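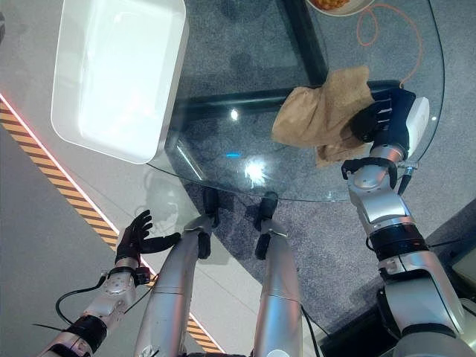 A glass tabletop with a white basin standing on it and a tan-brown cloth in use.

Wiping down: the case for and against glass

A sheet of clear glass shows dirt on both faces. Timber and laminate have one working surface, and whatever collects underneath stays out of sight. With glass, a thumbprint on the lower face is as plain as one on the upper, and the steel or timber base below forms a dark background that picks out every smear.

Anjana Wickramasinghe has cleaned and refurbished second-hand tables at Trulgate for long enough to have a fixed order of work. The top is cleared to one side first, leaving any large vessel where it stands until the open area is finished. Crumbs and grit are lifted off dry. Grit dragged under a damp cloth is the usual origin of the fine curved scratches found on older tops, and these cannot be polished out at home.

"People go straight in with the spray," she says. "They make a paste and then they push the paste about."

The second pass is damp. Her mixture is plain water with a very small amount of washing-up liquid, applied to the cloth and never to the glass. Liquid poured on a round-edged top runs over the curve and collects beneath, where the pads sit between glass and frame. Pads that stay wet go soft, and the top begins to creep.

Cloth matters more than cleaner. Trulgate keeps two kinds: a looped cloth for the damp pass and a flat, tightly woven one for drying. A crumpled cloth presses unevenly and leaves ridges of moisture at the folds. Folded in four, it gives eight clean faces before it needs rinsing. Fabric softener should be kept out of the wash, as the residue transfers to the glass and appears as a bluish film under a strong lamp.

Light is the third variable. An overhead fitting throws a bright point on the surface and hides everything close to it. The remedy is to inspect from a low angle, then move a quarter of the way round and inspect again. Wickramasinghe does her final check at four in the afternoon, with the ceiling lights off.

Basins and other heavy ceramics need separate treatment. The weight is seldom the problem on a sound top with a beam beneath it. The trouble comes from an unglazed foot ring, which is abrasive enough to mark glass if the basin is slid. It should be lifted straight up with both hands and set down on a folded towel. A basin left near the rim of the table is better moved inwards before it is filled.

Othmane Morsy, who fits bases for the Custer workshop, looks at the underside first. He checks that the glass bears on every pad and that no bolt head has worked proud of the frame. His complaint is with tables wiped daily on top and never below.

"Run a dry cloth along the beam on a Sunday," he says. "Dust there is dust you will see through the top all week."

Loose cables are another of his dislikes. Grit caught under the sheath acts as sandpaper when the cable is pulled, so it should be picked up before wiping starts. Plates come off at the same stage, food and all.

Trulgate handled 187 glass tops last year. Two were scrapped for chips at the edge.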